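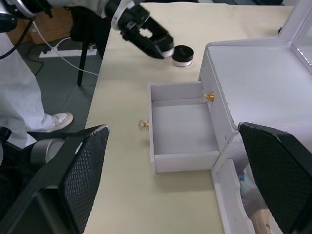
Plollico is a turn-based puzzle and trading video game developed by Taltumdale, a small studio in Vallejo, California. It is played from an overhead view and can be played alone or by two people sharing one screen. The player runs a ferry company in the island country of Plalness, moving goods and passengers between ports while the tide changes which routes are open.

The game was released for home computers on 2018-09-24. A console version followed the next year with the same content and a reworked menu system.

Gameplay

Each game takes place on a map divided into square tiles. Water tiles are either deep or shallow. Deep tiles can be crossed at any time, while shallow tiles can be crossed only at high tide. The tide rises and falls on a fixed cycle of six turns, shown by a bar along the top of the screen. A ferry left on a shallow tile when the water drops is stuck until the tide returns, and any perishable cargo on board loses value each turn.

Ports buy and sell 27 kinds of goods. Prices depend on how much of each item a port already holds, so repeated deliveries of the same cargo earn less. Passengers work differently. They pay a set fare, but they leave the dock if they are not picked up within the number of turns shown over their heads.

Money is spent on larger boats, docks and tide charts. A tide chart lets the player plan moves in advance and see where each ferry will be at the end of the cycle. Boats cannot be sold once they have been bought, although they can be renamed and repainted at no cost.
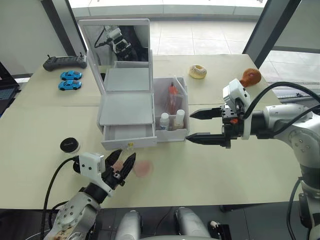 Game modes

The main mode is a campaign of linked maps. Money does not carry over from one map to the next, but boat types do once they have been unlocked. Each map has a required goal, usually a sum to be earned or a number of passengers to be delivered, and one or more optional goals that award stamps. There are 507 stamps in the full game. Stamps open side maps and have no other use.

Free Harbor mode has no goals and no turn limit. The player picks a map size, the number of ports and the length of the tide cycle, and the game builds a map from those settings. Maps made this way can be shared by means of a short code.

In two-player games, both companies use the same ports and move in alternating turns. Ferries cannot share a tile, and blocking a narrow channel is allowed.
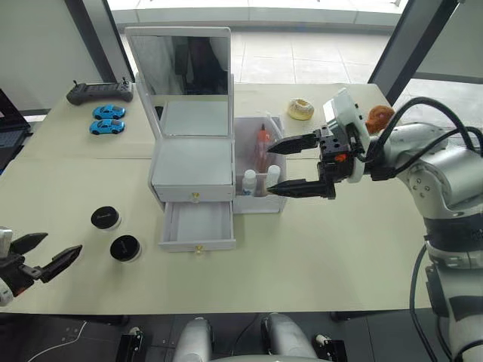
A stuck ferry also blocks its tile, so players sometimes strand an old boat on purpose to close a route. The first update limited this by letting the harbor master tow any boat that had been stuck for two full cycles.

Development

Plollico began as a board game prototype with paper tiles and wooden markers. The tide was tracked by hand on a dial, and players often forgot to turn it. The studio moved the design to a computer mainly to make that step automatic. The first playable build had a real-time tide, which was dropped after testers found it hard to plan more than one trip ahead.

Passenger dialogue is made up of 715 short lines, most of them drawn at random. The lines have no effect on play, apart from a few that hint at prices in nearby ports. 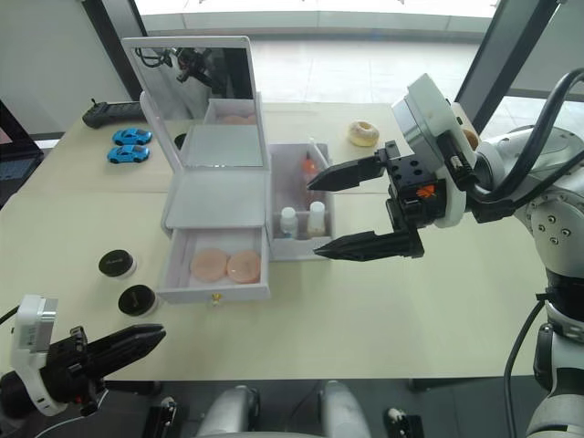
Updates

The first update added the towing rule, larger text and a setting that marks shallow tiles with a pattern as well as a color. The second added a map editor and raised the size limit for shared maps. Saved games from the original release work in all later versions, but two-player games must be started over.

See also

Taltumdale
Tile-based video game
Business simulation game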